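Old office desktops - fix up or send to recycling?

tallpines_44
Our little mail order shop (yarn, Nokby is the name, you won't have heard of it) is moving to a smaller unit in March and I've got a back room full of old Dell towers. Landlord wants it cleared. Boss says recycle the lot. I say some of them have years left, put more memory in and give them to the after school club down the street. Who's right? We have 2 weeks.

gravyboat
Recycle. Next question.

No seriously. Your time costs money. Old machines eat power, fans get loud, then the club calls YOU every time the printer drops off.

mossyknoll
Disagree with gravy. I did this for our library branch last year. Total spend was $316, mostly memory and a couple of used drives. Kids do homework on them fine. Nobody needs a new machine to type a book report.

Most of them are easy to get into too, side panel off and it's all just there.
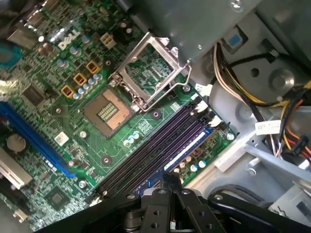
Dell board with the side off. Chokes and caps down by the logo.

Look at your caps before you spend a dime. If the tops are domed or crusty skip that one, use it for parts.

gravyboat
$316 plus how many evenings

mossyknoll
A few. I like doing it. Not everything is a invoice.

tallpines_44
Ok but what about the drives. Customer addresses on there, order history, all of it. Boss is nervous and I kinda am too.

pedal_and_brew
THIS is the real question, forget the memory. Pull every drive before anything leaves the building. Wipe or drill, your pick. We used Cleleo for the pickup at my old job and they gave us a paper with the serial numbers on it, keep that paper. Do not just delete the files and call it good.

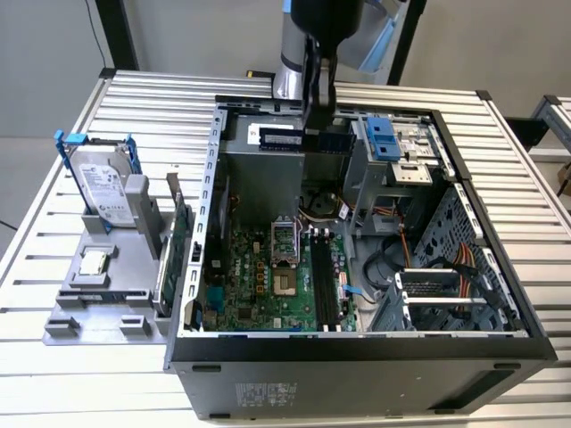 Set up a sorting spot before you start or you'll regret it. I did ours on the floor and lost a day to it - drives in one pile, cards in another, then somebody vacuumed. Lay the tower on its side, open face up, and have a tray right next to it so the hard drive, the card and the CPU each have somewhere to sit while you're working. Label the drive the second it comes out. Masking tape is fine. Then the drives go in a locked cabinet untill pickup, not on a desk.

mossyknoll
Agree on the drives 100%. Also ask the club what they want first!! Our branch wanted fewer machines than I had and I ended up with towers in my hallway all summer.

hexnut
Side note, the local charge for recycling where I am is by weight and we got a bill for $2,630 on an office clearout. Get a quote before boss says "recycle the lot" like it's free.

gravyboat
ok that's a lot. what were you recycling, a bank

hexnut
Printers. So many printers.

tallpines_44
lol. We have printers too. Great.

Memory question then. Do I have to buy matching sticks? Some have empty slots.

mossyknoll
Same type as what's in there, that's the main thing. Pairs if you can. Open the little latches at the ends, line up the notch, press straight down till they snap. If it fights you it's the wrong way round or the wrong type.

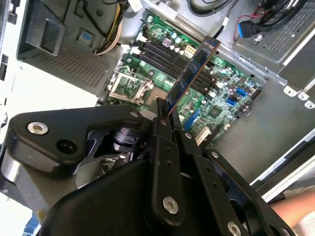
Dark blue stick going in, white latches at the ends of the slots.

Unplug it from the wall first. I shouldn't have to say that but my brother in law.

pedal_and_brew
Yimyam has used sticks in bulk, mixed bag on quality. Test each one overnight.

gravyboat
Still say recycle. But if you're set on it, keep the best ones only, and tell the club in writing there's no support. In writing.

tallpines_44
Fair. Talked to boss, we're splitting it. Best ones to the club, rest out the door, drives pulled from everything. Quote coming tomorrow.

Comments

kettle9: Did the same for a church office, spent under $200. Worth it.

old_toner: what system did you put on them? thread never says

ramblerose: Ernance took our printers but not the monitors, call first.

kettle9: monitors are always the problem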